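Towel sorting and basket questions
Endbridge guest laundry. Page kept by Carola Heitmann

How are the towels sorted?
By kind, into open mesh baskets. Plain towels go in one basket and printed ones in another. We don't mix them, even when a basket is only half full.

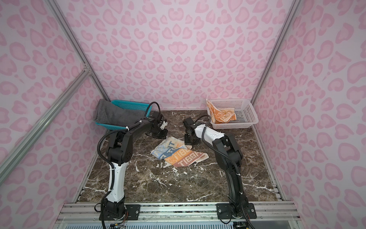
Can I put a towel in without folding it?
Printed towels can go in loose. Plain terry towels should be folded once or twice so that they lie flat. A thick one takes up a lot of space either way, like the dark gray towel in the teal basket, which is folded and still hangs over the rim. If yours hangs over too, leave it. We refold everything before it goes to the shelf.

Do damp towels go in the baskets?
No. Hang them on the rail by the door first. The baskets let some air through, but a damp towel at the bottom will smell by the next morning.

What size towels do you take?
Hand towels and bath towels up to 600 grams. Beach towels and bathrobes go to the front desk.

How do I get a replacement?
Ask at the desk for a Civa hand towel or a Softić bath towel. We keep 50 of each. Other sizes are ordered in January.

Where do the baskets stand?
At the back of the table, one in each corner. Please put them back there if you move them. 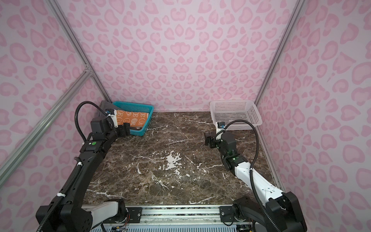 The teal basket on the marble tabletop.

I left my own towel in a basket. Can I get it back?
Yes. Call extension 654 and tell us the color or print. We keep found towels for one month.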